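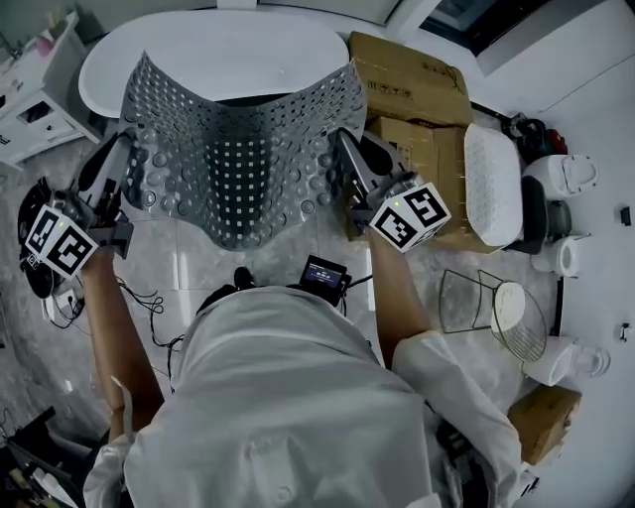
Home Staff Meetings Documents Contact

Minutes of the staff meeting, Pladow cleaning services, Prellomley site
October, 14:00, upstairs meeting room

Chair: Nazareno Leone
Minutes: Nazar Onyshchenko
Present: eight members of staff, day and evening teams

1. Minutes of the last meeting

The minutes were accepted with one correction. Under item 4 it was written that the evening team "agreed" to the new rota. The evening team asked that it says "was informed of" the new rota. I have changed this.

2. Sanna project, report from the practice bathroom

Nazareno reported on the Sanna project. In this project we do our usual bathroom tasks with the hand-held grippers, and the recordings are used to teach the cleaning robots that Kelico is preparing. The number of accepted recordings is now 553. Lifting and placing of bath mats goes well. Wiping behind the taps is still slow and many of these recordings were sent back.

It was asked why recordings are sent back when the task was finished correctly. Nazareno explained that the markers on the grippers must stay in view for the main part of the task. If a person turns the wrist too far, the position is lost. He will ask Kelico to write the reason next to each refused recording, so that people do not have to guess.

The day team said that working with grippers is a different skill from cleaning. With the hand you feel if the mat is stuck to the tub, and with the gripper you must look. Two people said they like the work and would do more of it. One person tried it and prefers not to continue. The chair confirmed that this is possible and that no reason has to be given.

3. Tired arms and length of turns

This item took the most time. At present one turn with the equipment is 24 minutes. Several people said that the forearms are tired before the end, especially when holding something up with both arms over the bath. The cables were also mentioned, as one has to think about them with every step.

Proposal: the turn becomes 13 minutes, followed by ordinary work or a pause. Nazareno was afraid that the weekly target will not be reached. After discussion he accepted the proposal until the next meeting, and the target will be looked at again with Kelico. Bags and boxes should be kept away from the place where people stand - this was already agreed in the spring and should not need to be repeated.

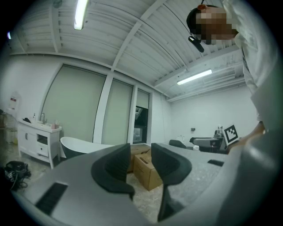 4. What the robots change for our jobs

A written question had come from the evening team: will there be fewer hours when the robots arrive? Nazareno said that he can promise only what is in the letter from the management, that no contract will be shortened during the Sanna project. About the time after the project he has no information. The evening team was not satisfied with this answer and asked for it to be put in the minutes.

There was also a discussion about pay. The people who record are, in practice, teaching their work to somebody else, and the colleagues who train new cleaners receive a trainer supplement. It was asked if the same supplement can be paid for recording hours. The chair finds the question reasonable and will bring it to the management in writing.

I asked who can see the recordings. Kelico has said that faces are made unrecognisable before the recordings are shared. We do not know if this includes the voice, when a person wears the headset. To be clarified.

5. Other business

The stairs door does not close well. The order for gloves in size small was forgotten and has been made now.

Actions

Nazareno: reasons for refused recordings, target, supplement, future hours
Nazar: question to Kelico about voice; new turn length on the notice board
All: names for the next recording list to Nazar

The meeting was closed at 15:20. The next meeting is in the same room, the time will be announced.

8 comments Share

Related
Minutes, evening team: new rota
Sanna: how to put your name on the list
Letter from the management on contracts
Lifting and carrying, short guide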